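Brown Paper, Properly Specified
The cheapest table covering in the room is also the one most often bought wrong

Kraft paper takes its name from the German word for strength, and the name is fair. The sulfate pulping process leaves the wood fibers long and removes most of the lignin that would otherwise make the sheet brittle. Unbleached, the result is brown, tough along the roll, and cheap enough to throw away after one use. Restaurants put it over tables, and so do print studios, repair benches and school art rooms. Few of them order it by weight, and weight is the first thing to settle.

Basis weight is the mass of a given area of paper. In the United States it is quoted in pounds for a ream of fixed size, and outside the United States in grams per square meter. A light sheet drapes well over a table edge but tears when a chair arm catches it. A heavy sheet resists tearing and holds a memory of the roll, so that its ends lift unless they are taped or clipped. For a table that will be covered for a single meal or a single work shift, a middle weight is normally the right purchase.

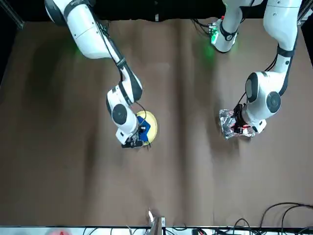 A yellow disc on a brown tabletop.

Grain is the second consideration. Fibers line up with the direction the web travels through the paper machine, and the finished sheet behaves differently along that line than across it. Paper takes up moisture from the air, and when it does, the fibers swell mainly in width. A sheet fixed at both long sides therefore has nowhere to go, and it buckles into ridges that run with the grain. The effect is strongest when a roll has been stored in a dry room and is then cut in a humid one.

The Nurmi dining hall in Udine changed its storage routine for this reason. Rolls had been kept in a heated corridor and carried into the hall just before opening. They are now brought in on Thursday night, unwrapped, and left standing until the Friday lunch service. Each covering is cut with the grain running the length of the table, taped at the two short ends only, and left free along the sides. Ridges still form in October, when the heating is first turned on, but they are lower and a plate sits level on them.
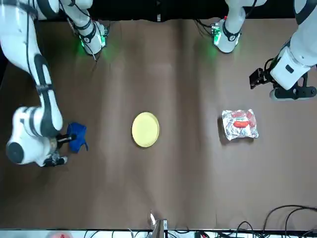

Width should be chosen before length. A covering needs enough overhang to be folded under the table edge, and a roll that matches the tabletop exactly will expose a strip along one side as soon as the sheet shifts. Two narrow strips with an overlap are a poor substitute. The seam collects crumbs and liquid, and the upper sheet lifts whenever something is dragged across it.

Uncoated kraft is absorbent. Water spreads through it quickly and weakens the bonds between fibers, and oil turns it translucent without weakening it much. Grirnuneo, a small converter that supplies the hall, offers a sized grade in which an additive slows the uptake of water. It costs more and is stiffer to fold. A sheet with a plastic film on one side stops liquid entirely, but it generally cannot go into the paper recycling stream, and food residue may keep even plain kraft out of it.

Cutting equipment affects waste more than most buyers expect. A Workimus bench dispenser, the model used at Nurmi, holds the roll on a bar and presses a serrated blade against the sheet. The blade works well when the paper is pulled upward at a shallow angle from one corner. Pulled straight, the sheet stretches and the tear wanders. Over a test period of 33 services, the hall used 348 cut sheets, and the ones discarded before use were nearly all torn from the middle outward.

Storage is simple. Rolls should stand on end, off the floor, in the wrapper they came in. A roll left on its side for months develops a flat spot, and the sheet comes off it with a crease at every turn.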